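Wustmont Funeral Price Guide: Progress Report to the Prernberg Fund
Prepared by Margaux Carré, 11/12/23
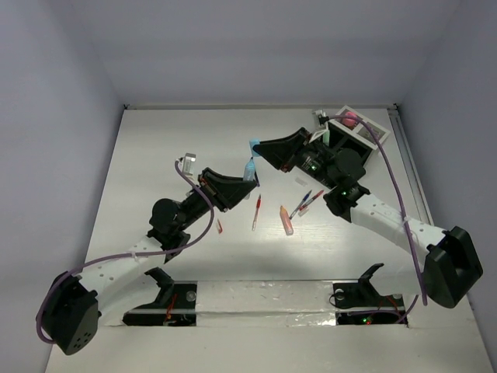

The grant pays for a public guide to funeral costs in Wustmont and the villages on its north side. This report covers the second stage of the work, in which we collected price lists, checked them with the funeral homes and started writing the pages.

Price lists
All but two of the funeral homes in the area have now given us an itemized list. One of the two is changing owners and has asked us to wait until the sale is final. The other, Kamata & Daughters, sends families a quote by phone and has no printed list. Eugénie Caron has met with them and they have agreed to put their basic charges in writing.

We now hold 893 separate price entries. Most of the staff time in this stage went into making them comparable. Homes use different names for the same charge, and several fold the hearse into the basic services fee while others list it alone. We settled on 56 standard items. Anything that does not fit is shown on the home's own page in the words the home used.

Cemetery and cremation fees
The town cemetery fees are finished. Fees for the two church cemeteries are still missing the charge for weekend burials. The crematory has confirmed its fees for adults and we are waiting for the schedule for infants and children, which it handles separately.

Website
Studonent delivered the search page on time. A reader can pick burial or cremation, choose the items wanted and see the totals side by side. It works well on a desktop computer. On a phone the table runs too wide and the last column is hard to reach. Studonent will fix this under the existing contract.

Reader testing
Three families who had arranged a funeral in the past year read the draft pages. All of them asked for a plain explanation of embalming and when it is required. They also wanted to know which bills are due before the service. Both sections are being written.

Budget
Spending is within the approved amount. Printing came in lower than planned, and we ask permission to move the difference to translation of the burial pages into Spanish.

Next stage
Finish the church cemetery fees and the crematory schedule.
Complete the phone layout.
Send each home its page for a final check before it is published.
Deliver printed copies to the library, the hospital and the hospice.

Questions about the figures should go to Eugénie Caron, who keeps the price file.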